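Household Tasks Working Group
Minutes of the meeting held on December 2, 2023

Present: Hussam Masri (chair), P. Cortés, L. Uletti, R. Denholm (minutes)
Apologies: J. Farrow

1. Minutes of the last meeting

Agreed as a correct record, with one change. Under item 3, "folding" should read "holding".

2. Matters arising

The new table covers have still not been ordered. PC to chase. LU has returned the spare trolley to Troltari and has the receipt.

3. Table clearing

HM opened by asking the question the members' newsletter keeps putting to us, whether a machine can yet clear a table after a meal or a child's game without someone standing next to it. His own view was no, or no in any house he has been in.

The group looked at the current table layout, which has a cup, a small packet, a bowl with something blue in it and a toy carrot on a plank top, with plenty of clear wood between them.
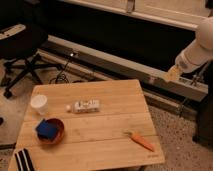

Table clearing layout, arm clear of the objects.

LU said the layout was fair to the machine but not to the householder. Real tables have things touching and stacked, and half of them are sticky. She would like a harder version alongside this one. PC disagreed and said there was no sense in making it harder until the easy one could be done 4 times in a row with no help. HM sided with PC for now but asked for the harder layout to be written down so that it is ready.

There was a longer discussion about paper cups. PC said a cup is a poor test of strength and a good test of care — squeeze too much and it folds, too little and it drops. RD asked whether an empty cup and a full one should count as the same task. Agreed that they should not. Full cups are left out until further notice.

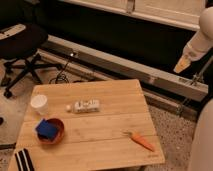
LU raised the bowl. The rules do not say whether something lying in a bowl is to be taken out first or carried along with it. A person would decide by looking at it and knowing whose kitchen it was. HM said the sheet must give one answer, and proposed that the bowl is moved as it stands. Agreed.

On toys, it was noted that a carrot might belong in the toy box or the vegetable rack, depending on whether it is a real one. PC thought this was the most useful object of the lot for that reason. LU asked that a real carrot be tried as well. Agreed.

4. Shop-floor chores

HM reported on his visit to the Stallasine warehouse. Shelf facing and returns sorting are still done by hand. The manager there told him she would consider a machine for returns if it could get through 200 items in a shift, and that her staff manage 300. HM said the figure mattered less to her than what happens when a box arrives torn. No action.

5. Money

Printing of the task sheets came to £32. Approved.

6. Any other business

RD asked that task sheets be dated in future, as two versions are going round. Agreed.

Actions
PC: table covers; revise task sheet for cups and bowl
LU: write up harder layout; bring a real carrot
HM: reply to newsletter
RD: dates on all sheets

Next meeting in January, date to be circulated.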